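Begehungsprotokoll Gemeinschaftshaus Mabula, Erdgeschoss und Keller
Stand: 2023-10-06

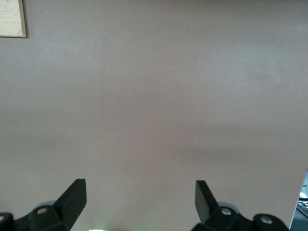 Vorbemerkungen

Geprüft wurde nach der Hausliste, Fassung Gotby, die seit der letzten Überarbeitung 6 Seiten hat und davon auf zweien erklärt, wie man sie ausfüllt. Bewertung: i. O. (in Ordnung), M (Mangel), E (erledigt während der Begehung). Die Spalte »Bemerkungen« war ursprünglich für Stichworte gedacht. Sie ist etwas gewachsen.

1. Flucht- und Rettungswege

1.1 Ausgangstür Saal öffnet in Fluchtrichtung, ohne Schlüssel: i. O.
Bemerkung: Geht sogar zu leicht auf. Bei Westwind steht der Saal gelegentlich im Freien. Kein Mangel im Sinne der Liste.

1.2 Flur frei von Gegenständen: M
Bemerkung: Zwei Stapel Stühle, ein Notenständer, ein Karton mit der Aufschrift »nur kurz«. Derselbe Karton steht im vorigen Protokoll. Bis November räumen, danach wird er als Einbau geführt und braucht eine Genehmigung.

1.3 Rettungszeichen beleuchtet: M
Bemerkung: Drei von vier. Das vierte leuchtet, wenn man dagegenklopft – als Prüfverfahren anerkannt ist das nicht.

1.4 Flucht- und Rettungsplan hängt aus, ist aktuell: M
Bemerkung: Hängt aus. Zeigt eine Treppe, die beim Umbau entfallen ist. Wer ihr folgt, landet in der Teeküche.

2. Brandschutz

2.1 Feuerlöscher vorhanden, Prüfplakette gültig: i. O.
Bemerkung: Alle geprüft. Der Löscher neben der Bühne dient weiterhin als Garderobe, diesmal für einen Schal. Schal entfernt (E).

2.2 Brandschutztür Keller schließt selbsttätig: M
Bemerkung: Täte sie, wenn der Holzkeil nicht wäre. Der Keil wurde mitgenommen und liegt im Büro bei den anderen.

2.3 Löschdecke Küche: i. O.
Bemerkung: Originalverpackt, gut erreichbar.

2.4 Rauchmelder, Probealarm: i. O.
Bemerkung: Sehr laut. Die Krabbelgruppe im Nebenraum bittet künftig um Vorwarnung.

3. Elektrik

3.1 Ortsveränderliche Geräte geprüft: M
Bemerkung: Der Heizlüfter »Usora« hat keine Plakette, keinen Typenschildrest und keinen Besitzer, wird aber von allen benutzt. Ausgesteckt und weggeschlossen.

3.2 Mehrfachsteckdosen nicht hintereinander gesteckt: M
Bemerkung: Hinter der Theke. Kaffeemaschine, Wasserkocher mit 800 Watt, Kühlschrank und eine Lichterkette, jeweils in der Leiste der vorigen. Getrennt bis auf den Kühlschrank (E). Lichterkette vermisst bisher niemand.

3.3 Verteilerkasten frei zugänglich und beschriftet: i. O. mit Einschränkung
Bemerkung: Beschriftet ja. Sicherung 4 heißt »Licht?«. Bitte klären und das Fragezeichen streichen.

4. Sanitär und Küche

4.1 Warmwasser, Ablauftemperatur: i. O.

4.2 Boden rutschfest: i. O.
Bemerkung: Solange nicht mit dem neuen Pflegemittel gewischt wird. Auf dem Kanister steht »streifenfreier Glanz«, und das ist noch untertrieben.

4.3 Verbandkasten vollständig: M
Bemerkung: Es fehlen Pflaster, wie immer. Das Dreiecktuch ist noch eingeschweißt, die Schere fehlt seit der Bastelaktion. Nachbestellen bei Cevness, dort am besten gleich die Packung mit 100 Pflastern.

5. Keller und Lager

5.1 Beleuchtung Treppe: i. O.

5.2 Handlauf fest: M
Bemerkung: Fest ist er, nur nicht an der Wand. Untere zwei Halter neu setzen.

5.3 Regale gegen Kippen gesichert: M
Bemerkung: Das hohe Regal wird derzeit von den Bierzeltgarnituren gehalten. Zum Sommerfest fehlen die dann.

5.4 Leiter geprüft: i. O.
Bemerkung: Plakette vorhanden, Leiter auch. Im Vorjahr nur die Plakette.

6. Offene Punkte und Kosten

Handlauf, Rettungszeichen und Regalwinkel zusammen laut Angebot 468 Euro. Der neue Fluchtplan kommt extra, die Teeküche bleibt, wo sie ist. Mängel unter 1.2 und 2.2 kosten nichts und werden daher erfahrungsgemäß am längsten dauern.

Nachkontrolle im November, gleiche Liste. Schlüssel für den Keller bitte vorher suchen.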